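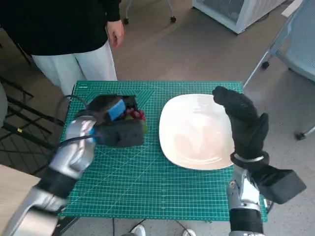 Food and cutting mats should never share a table, a reader wrote after my last column, and if I can't manage that I should eat standing up at the sink. I have thought about it for a few weeks and I still disagree.

Most people I know who make things at home have one table. It is where the mail lands, where the fabric or cardboard gets cut, and where supper is eaten. The magazines show a separate craft room with pegboard on every wall. In Didum, where I rent, a second room would add $300 a month to what I pay, and I would spend that money on almost anything else first.

So the table has to do everything, and the question is how to run it. My view is that the cutting mat should stay down. I used to roll mine up after each job and stand it behind the door. It curled at the corners, and the next day I lost ten minutes pressing it flat under books. Now it lives on the table. A green mat with a white grid is not a tablecloth, but it takes a plate well enough, and it wipes down.

The plate matters more than the mat. I want a big one with a rim, white so I can see whether it's clean. Grapes, bread, cheese, whatever is going, all of it goes on the plate. Fruit set straight down on the mat picks up lint and bits of thread, and there may be blade slivers in there too. If food has touched the mat, wash it before you eat it. Keep a sponge for the mat and another for the dishes, and buy them in different colors. I buy the Drarotex ones at the hardware store on Nistor Street and cut a corner off the mat sponge.

Blades come off the table before any food goes on it. I won't bend on that rule. The knife goes in a lidded tin, the tin goes on the shelf, and then the plate comes out. Glue is the same. I don't eat beside an open pot of anything.

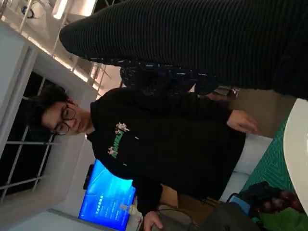 It only works if you live alone, was the objection I heard at the Andeo swap meet, and with teenagers in the house the whole table would be a mess by Tuesday. That is a fair point. I have shared a table with younger relatives in the evenings, black outside the window and sleeves trailing over everything, and things do drift. A charger cable turns up. So does a cereal bowl.

But a house with a separate craft room drifts too. The mess just has a door in front of it. On a shared table you have to deal with it by supper, and six people can learn that as easily as one. Ours took most of July. The tin was the hard part, and I ended up painting the lid red.

I would still take a second table if someone gave me one. I'd probably put the printer on it.

Columns > Home Life > Small Spaces > One Table

Filed under: opinion, craft at home, kitchen tables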